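4.2 Checking the hand position before start

1. Put the cup upright on its mark on the table.
2. Bring the arm slowly to the table edge with the Tomari pendant.
3. Stop when the fingers are over the edge – do not press them on the table.

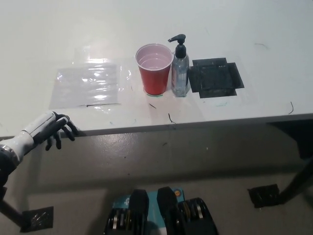 How often must the wrist be greased? Every 1,000 hours, with Purves grease only.

Caution: Switch off the arm before you touch the fingers. The drive can stay hot for 13 minutes.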